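Learning to walk to work
Mar 26, 2019

When I moved to Keltside I had the habit of taking the bus for everything. The stop was in front of my door and the bus was warm, so I did not think more about it. Then in winter they changed the route and my trip became 45 minutes, with a change at Prandgate where there is no roof to stand under. I looked at the map and saw that on foot it is almost the same time.

The first week was not pleasant. I had wrong shoes and I carried too many things. My colleague Charmaine Pretorius, who has walked to work for six years, looked at my bag and asked if I was moving to another country.

What I changed

1. The bag. I leave my second sweater and my lunch box at the office now. I thought I would miss the big bag, but I only miss the umbrella that was in it.

2. The shoes. I bought simple gray sneakers with a soft sole, and I keep the good shoes under my desk. For me this made the biggest difference. My heels stopped hurting after some days, and I also wear them at work when I must stand for a long time.

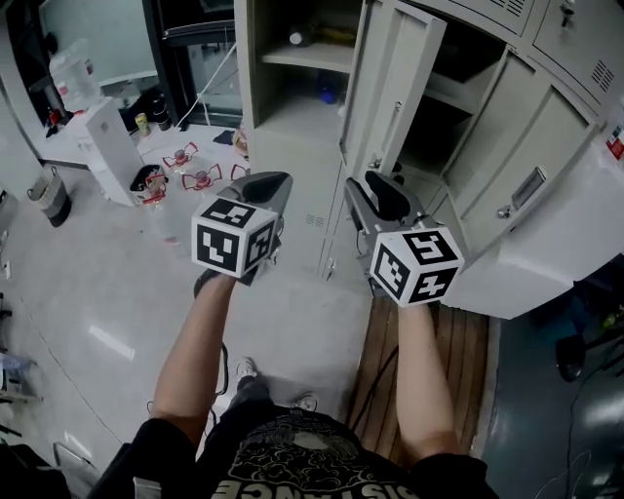 3. The road. At first I followed the main street, because this is what the map told me. It is loud and the crossings are slow. Now I go behind the Tsoukalas bakery and along the canal, and I arrive in a better mood. I counted my steps one time on the canal part, from the bakery to the small bridge, and it was nearly 1000.

4. The music. I stopped it. My neighbor Svyatoslav Fedoruk learns Portuguese while he walks, and I tried this too, but I was saying the words aloud and people turned to look.

I still take the bus when there is ice, and the day I had fever I took it also. I don't want to be strict with myself about it. In July I will have the opposite problem, with the sun on the canal side, and I have no plan for this yet. If somebody knows a road with trees between Prandgate and the station, please write it in the comments.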